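Bathroom and stairs falls check — my own list, with comments

I started this checklist in March after my second wobble on the landing, and I've gone round the house with it every few weeks since. The original came from a leaflet I picked up at the Dunville health centre. It had 26 boxes and nowhere to write anything, so I've kept the ones that apply to my house, put them in the order I walk round, and scribbled next to each one how I got on. If you've got dizzy spells, a dodgy hip or tablets that make you light-headed, borrow whatever you like.

OK = fine as it is. FIX = wants doing. WATCH = all right for now.

BEDROOM

Lamp can be reached lying down: OK
I moved it from the chest of drawers to the bedside table. I used to get up in the pitch dark, feel my way round the end of the bed and hope for the best. Silly, really, when I'd had a perfectly good lamp all along.

Feet flat on the floor when sitting on the edge of the bed: OK
Mine only just pass. If your feet dangle, the bed's too high for you, and if your knees come up towards your chin it's too low and you'll have to heave yourself up. My sister's bed fails this one badly and she won't hear a word about it.

Sit for a minute before standing: WATCH
This one's me and not the house, but it was on the leaflet and it's the box I fail most often. My blood pressure drops when I get up quickly (the practice nurse did it lying and standing, and there was a fair old difference). I'm good at remembering in the morning and hopeless at 3 a.m.

Nothing trailing on the floor: FIX
Phone charger, again. I've bought a clip for it and the clip is still in the packet.

LANDING AND STAIRS

Light switch at top and bottom: OK
Both work. The bulb was a dim one that took ages to warm up, so I changed it for an instant one and I can finally see the edge of the top step!

Handrail firm all the way down: FIX
Give it a proper tug, don't just rest your hand on it. Mine was solid at the top and loose at the third bracket, and I'd been leaning on that very bit for years. The house dates from 1794 and the wall is mostly crumble, so a longer screw didn't help at all. A joiner from Ralell is coming to put a batten behind it.

Second rail on the other side: FIX
He's going to do this at the same time. I never thought I'd want one, but my left knee's the bad one and the rail is on the right coming down.

Carpet tight, no worn edges: WATCH
Fourth step from the bottom is going a bit bald. No lifting yet.

Nothing left on the steps: OK today
I can't promise about tomorrow. I've put a basket at the bottom for the things that need to go up, and I carry them in a shoulder bag so I've got a hand free.
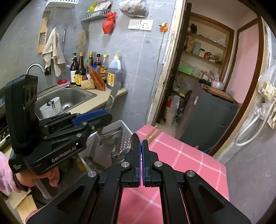 I've tried the same bag for bringing washing down and it's better than hugging a great armful and not seeing my feet, although sheets are still a struggle. I do those one at a time now. It takes longer, but I'm not in a race with anyone.

BATHROOM

Mat inside the bath, suckers all gripping: FIX, then OK
The old one had gone slimy underneath and slid when I pushed it with my hand. I replaced it, and the new one gets peeled up and hung over the side after every bath.

Mat outside the bath has a rubber back: OK
Check yours after it's been through the wash a few times. The backing on my last one came off in crumbs.

Grab rail fixed to the wall: OK
It's a proper screwed one. I did try a suction one first, a friend at the Miranda Road exercise class swore by hers, but mine let go of the tiles one night all on its own with a bang. I wouldn't put my weight on one again — your tiles may be smoother than mine, but I'd still rather have screws.

Towel rail not used as a grab rail: WATCH
Guilty. It's the nearest thing when I'm getting off the loo, and it's only held up by two tiny screws. I've asked about a raised seat.

Door can be opened from outside: OK
You turn the slot with a coin. I showed my neighbour how, which felt a bit daft, but there we are.

ME

Slippers with a back and a decent sole: OK
I gave up the mules. I miss them!

Eyes tested in the last year: FIX
Booked at the optician's in Mokham. My varifocals make the bottom stair look as though it's floating, so I want to ask about a plain distance pair for going up and down.

Tablets looked over: OK
The pharmacist went through the lot with me and had a word with the surgery, and one of them has been moved to bedtime. Please don't go moving or stopping yours on your own, ask first. I had no idea a water tablet could have anything to do with it.

Phone within reach if I'm on the floor: WATCH
It lives in my cardigan pocket now. That's fine until I take off the cardigan. I've also written 111 on the pad in the hall for anything that isn't an emergency, with 999 underneath for a bang on the head or if I can't get up.

Balance exercises: WATCH
Heel raises at the kitchen worktop while the kettle boils, and standing on one leg with a hand hovering over the edge. I'm supposed to do them every day. I drink a lot of tea, so that part's covered, but I do forget the leg one.

STILL TO DO BEFORE THE NEXT ROUND

Charger clip out of its packet
Both stair rails
Chase the raised seat
Ask the optician about the distance pair
Look at step four again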